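From: Radomir Hodžić
To: praltley-users
Date: 2020-04-15
Subject: Re: [praltley-users] Shared stylesheet no longer applied after upgrade to release 19

Dear colleagues,

Thank you to everyone who replied to the notice on the upgrade of the Praltley front end. I am answering the message below on behalf of the Drivomau web team, as several members have written to us privately with the same question and the answer is best kept in the list archive.

> We moved our two departmental sites to release 19 at the end of March.
> The build completes without errors and the pages load, but the shared
> stylesheet is ignored on every page that uses the form components.
> Buttons appear in the browser's own style and the column layout
> collapses into a single column. Pages without forms look as they did
> before. We have cleared the cache, reinstalled all packages and
> compared our settings file with the one in the Castel template. We
> can find no difference. Is this a known fault, and should we go back
> to release 18 until it is corrected?
>
> Web Office, Cunha site

The behaviour is known and follows from a change in the order in which styles are loaded. There is no need to return to release 18, and we would ask members not to do so, as the settings file is rewritten during the upgrade and the older release cannot read it.

Up to release 18, the shared stylesheet was read after the styles belonging to individual components. Any rule in the shared file therefore took precedence where the two were equally specific. From release 19 the order is reversed. The form components bring a small reset file of their own, and this is now read last. It removes borders, backgrounds and widths from buttons, input fields and their containers. Pages without forms never load the reset file, and so they look unchanged.

Sites should make the following changes.

1. Open the settings file in the project root and find the section headed "styles". If the shared stylesheet is listed there, remove that line. Leave any other entries as they are.

2. In the main style file of the application, import the form reset first and the shared stylesheet second. Both imports must stand at the top of the file, before any other rule. An import placed lower down is passed over without a warning.

3. In the form module, set the option "includeReset" to false. If this is left out, the reset file is loaded a second time and the fault remains.

4. Stop the development server and start it again. Changes to the settings file are not picked up while the server is running.

The Castel template was corrected last week. Sites created from it after that correction already have the imports in the right order and need only check step 3. The Cunha site compared its settings with the earlier version of the template, which contained the same line, and this explains why no difference was found.

A page from the demonstration site, with no form on it, displays correctly under both releases and may be used as a reference when checking the column layout.

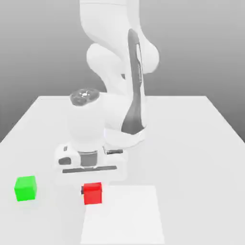

Rendered white robotic arm over a white tabletop.

Two further points were raised in private messages.

The first concerns the size of the finished style file. The build now prints a warning when this file passes 100 kilobytes. The warning does not stop the build and may be disregarded for internal sites. For public sites we recommend importing only those parts of the shared stylesheet that are in use - the grid, the buttons and the form styles are enough for most departments. The list of parts is given in the opening comment of the stylesheet itself.

The second concerns long tables. A member reported that a table of 2000 rows became slow to scroll after the upgrade. We have repeated this on our own installation. The cause is the new hover rule, which is applied to every cell and not to the row. Until it is changed, please set the table option "hover" to "none" on any page of this kind, or divide the table into pages of 20 rows, as the component allows. A correction has been prepared and will be included in the next maintenance release. We are not yet able to give a date for it.

Members who keep their own copy of the form components should note that the three steps concerning styles apply to them as well, but that the name of the option in step 3 may differ. In copies taken before release 17 it is called "resetStyles". The meaning is the same.

If the fault remains after these changes, please write to the list with the following:

- the release number as printed by the version command
- the "styles" section of the settings file
- the first lines of the main style file, down to the last import
- the name of the browser and whether the fault appears in a second one

Please paste these as plain text in the body of the message. Attachments are removed by the list server, and screenshots of settings files cannot be searched in the archive. Passwords and access keys should be taken out before posting.

The Cunha web office is asked to confirm to the list whether the steps have restored both sites. The upgrade notes will be amended to include the import order and the "includeReset" option.

Yours faithfully,

Radomir Hodžić
Web Team, Drivomau

_______________________________________________
praltley-users mailing list
To leave the list, send a message with the word "unsubscribe" in the subject line.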